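Skekley Packing Records

README, revised in August

What this is

A set of written records of people's clothes going into suitcases, kept in one spreadsheet and one folder of notes. There are 300 packing records. Each one lists the items, the way each item was folded or rolled, where it went in the case, and whether the case closed on the first try. A second sheet holds the item list, a little under 3,000 rows, one per garment or cloth per packing.

I started this after reading too many packing guides that promised half a suitcase of extra room. I still don't believe most of them. The records haven't settled the question, and anyone who wants to use them to sell a folding method should read the section on problems first.

What's in the folder

records.csv: one row per packing
items.csv: one row per item, joined to the record by its number
folds.txt: short definitions of the fold names
notes: free text, unevenly kept, some of it hard to follow
README: the file you are reading

How the cases are described

Every case in the records is a hard-shell that opens like a book, with a lid side and a base side. The base has straps. The lid has a zippered mesh pocket. We call them "lid" and "base" everywhere, even for cases where both halves are the same depth and the maker would probably call them something else.

Case size is given as cabin or hold. We tried printed liters for a while and dropped it. The number on the tag seemed to depend on who was doing the measuring, and two cases with the same figure did not hold the same pile of clothes.

Three labels are used for the cases: Urker, Harries and Brisier. They are in the case column. Please don't rank them from this data. The Urker got most of the winter clothes and looks bad for it.

Fold names

flat: folded in half, then in half again, no rolling
thirds: both sides in, then up from the hem
roll: rolled from one short end
bundle: wrapped around something else
loose: put in as it came

"Loose" was added late. Earlier records used "flat" for anything that wasn't rolled, so the early flats are doubtful. A cloth with crumpled edges still counts as folded if it has been doubled over at least once. Naomi Mrema argued for a separate "badly folded" label and I argued against it, mostly because we could never agree on which ones they were. Her original marks are still in the notes if you want to try.

Placement

Each item gets one of these: base under straps, base over straps, lid behind mesh, left out. "Base over straps" sounds like a mistake and often is. People lay the first thing in before moving the straps aside, then leave it there. I kept it as its own value. The flap folded into some bases is ignored unless something was tucked under it.

"Left out" means left out at the end. It says nothing about whether the item would have fitted.

Problems

The claim I wanted to test was that rolling saves space. In these records rolled packings closed on the first try more often than flat ones. That looks like a result until you check what was rolled: T-shirts, leggings, thin scarves. Jeans and sweaters were mostly folded. I don't think the comparison means much.

There are 75 records made by the same person, on the same afternoon shift, using very nearly the same pile. They are marked "repeat" and should be removed before you take any average. I would have deleted them, but they are the only part where the pile was held more or less steady.

First-try closing is a judgment call. Some people kneel on the case. We started recording kneeling too late for it to be any use.

Wrinkles were scored up to 6, with the low end meaning fine to wear. I would not use this column at all. Two of us scored the same shirt on the same day and came out far apart, and dark or heavily patterned fabric got kinder scores than plain white every time. Large spots hide creases very well.

Setting up a packing

1. Lay the case on its back and open it fully, with the lid resting against the wall if there is one. Base on the right, so that left and right mean the same thing in every record.

2. Put the cloth or garment flat on the table to the right of the base, folded and ready to go in. Black with big cream ovals is fine, whatever I said about spots above.

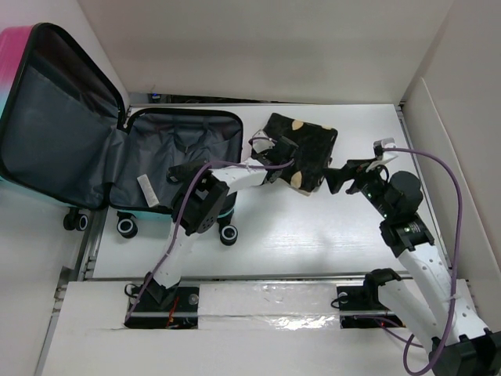 3. Write down the fold name before anything goes into the case. Filling it in afterward gives you the fold people meant to make.

4. Record the placement once the case is shut. Changes made along the way go in the notes.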